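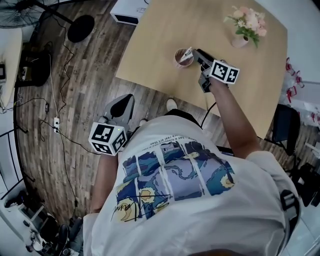

Hestgate for small landlords: my review after one tax season

I own two rental apartments and one half of a third one, which I share with my cousin Leire Aranda. For many years I kept the accounts in a spreadsheet. Last year my accountant, Demetrio Echevarría, asked me politely to send him something he could read. I bought Hestgate in the spring and entered the full year from the beginning, so that I could prepare the tax papers with it. I paid the normal price, $316 for one year.

Setting up

The first evening was slow. Hestgate asks for each property the purchase price, the closing costs, the value of the land and the value of the building, and it will not let you continue until the last two are filled in. I understand why, as the land is not depreciated and the building is, but I did not have the split at hand for the older apartment. I had to look for it in the county assessment. There should be a button to leave it for later. There is one for the loan details, so it is strange that it does not exist here.

After that it went better. You connect the bank account, or you upload a file from the bank. I uploaded files, because I don't like to give my password to a third company. In total there were 208 movements for the year. The program recognized the rents and the insurance by itself. Repairs it put almost always under "supplies," and I corrected them by hand. If you correct the same store two times it remembers, but only inside the same property. For the second apartment I had to teach it again.

Repairs and improvements

For me this is the best part. When you enter a large expense, Hestgate asks a few short questions (did you replace the whole thing or a part of it, was it broken, is it expected to last more than one year) and then suggests to deduct it now or to depreciate it. It shows the reason in one sentence, with normal words. I had a new water heater and a repaired window in the same invoice, and I could divide the invoice in two lines without inventing anything. Demetrio changed one of its suggestions, the flooring of a hallway, and the program accepted the change and kept a note with the date.

Shared property

Here I am less happy. You can write that you own 50 percent, and the yearly report takes half of everything. But Leire paid the whole plumber bill herself and I paid the whole insurance, and we settle between us at the end. Hestgate has no place for this. I made a false bank account called "Leire" and moved the amounts through it. It works, but it is ugly, and for two weeks my balance was wrong by $282 until I found that I had entered one transfer in the opposite direction.

The yearly report

The report follows the order of the lines in Schedule E, one column for each property, and this alone saved my accountant time. His bill was lower than the year before. I can't say how much of this is thanks to the program, as we also had fewer questions about the loan. You can export to PDF or to a spreadsheet. In the spreadsheet the dates come as text and not as dates, so they don't sort properly. I wrote to them in April about this and a person named Nuria Robles answered the next day. She said it is known. It is still the same as I write this, 4 May 2023.

Mileage is included, but you must write each trip. There is no tracking by phone. I make few trips, so I don't miss it.

Compared with others

Before buying I tried Zirnitz for one month. It is cheaper and looks nicer, and it has a good page for tenants where they can pay and report problems. But its depreciation table was only a place to type a number you already calculated somewhere else. If your main problem is collecting the rent, I would take Zirnitz. My tenants pay on time, and my problem was the taxes. My neighbor Severino Valcárcel uses Dornus and is satisfied, but he has 12 units and a company, and the price was too high for me to try it seriously.

What I would change

A real function for co-owners. A way to postpone the land value. Rules that work for all properties at the same time. Also the letters on the report screen are very small and light gray, and my eyes are not young.

I have renewed for the second year. For one to five apartments with one owner I recommend it. With a co-owner, ask first for the trial and enter some shared bills before you pay. And keep your own copy of the receipts, as the ones you upload are kept only while your subscription is active. This is written in the terms, quite far down.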